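Bernell B2 Refurbishing Station
Product page -- Bench automation -- Last update: February 9, 2018

Overview
Specifications
What changes for your people
Options
Delivery and installation
Questions from customers

Overview

The B2 is a two-arm bench for companies that open, repair and take apart used desktop computers. One person and two arms work at the same table. The arms do the reaching, holding and sorting that makes the shoulders tired. The person decides what is good, what is bad, and what comes next.

We built the first B2 for Ciswood, a refurbishing workshop which receives old office computers from schools and companies. They asked for a station that can stand in a normal room, with normal furniture near it, and that a technician can learn without writing programs. This is still how we sell it today.

The station is delivered complete: table, arms, gripper, depth camera, fixture plate and control box. You bring the computers.

Specifications

Arms: 2
Table: white aluminum slats, with grooves for fixing your own holders
Fixture plate: gray, 3D-printed, exchangeable without tools
Vision: depth camera on bracket, with status light
Programming: by hand guiding, or with Fladon Steps software
Stored work programs: 44
Warranty: 2 years on arms, 1 year on gripper fingers

The fixture plate deserves some words. Every workshop puts its parts down differently, so we print the plate after we have seen how your technicians work. The posts, racks and small blocks on it are places where a part or a tool can stand and always be found again. If you change the product you work on, you send us one sample and we print a new plate. The drawing files belong to you and you can also print at your own place.

A typical job on the B2 is a desktop tower lying on its side with the side panel off, so that the memory, the graphics card, the cables and the drive cage can all be reached from the top. Towers of most common sizes fit between the plate and the edge of the table.

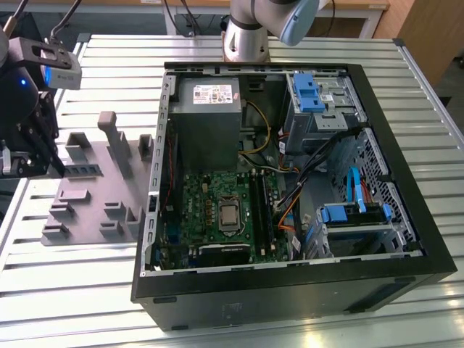

What changes for your people

We are asked this more than we are asked about the price, so we try to answer it carefully.

Before the B2, the technicians at Ciswood worked each computer alone from start to end. They lifted it, opened it, took out the parts, put the parts in boxes and wrote the list. After five months with the station the work is divided in another way. The technician prepares the computer and frees the connectors which have a latch or a clip. The arms take the loose parts and place them in the plate. The technician tests them and writes the result.

Four technicians worked in this room before and four work there now. Two of them have learned to teach new programs, and they receive a higher pay grade for it. The workshop manager told us that the first weeks were slower than before and that some people did not like to wait for the arm. We believe this is normal, and we now include more training days than in the first contract.

Some things did not become better. Cables are still work for human hands. They lie differently in every computer, and the arms can pull too much on a connector if a cable is caught under a bracket. Very dusty computers should be cleaned before they come on the table. The noise in the room is a little higher -- not much, but people who like quiet will notice it.

We advise to speak with your staff before you order. Show them this page, let them visit a working station, and ask them which part of the job they would like to give away. The answers are often different from what the office expects.

Options

Second fixture plate, for workshops with two product types
Soft gripper fingers, for plastic covers and clips
Foot pedal for pause and continue
Label reader for Fladon Steps
Height-adjustable table legs (recommended when several people share one station)

Delivery and installation

Stations are built to order. In Turkey, sales and service are done by our partner Değirmenci. In all other countries please write directly to Bernell. Installation takes two days and training takes three. We ask that at least two of your technicians are free for the complete training. Our service department is closed for two weeks in August.

Questions from customers

Does the station need a fence?
This depends on your own risk assessment and on the rules of your country. The arms run at reduced speed when a person is working at the table, and we help you with the documents.

Can it take apart laptops?
Not at this moment. The screws are too many and too small for the standard gripper.

What happens when the arm drops a part?
It stops and waits. The technician puts the part back in its place and presses continue.

Can we rent it?
Yes, from 4 months. Installation and training are paid separately.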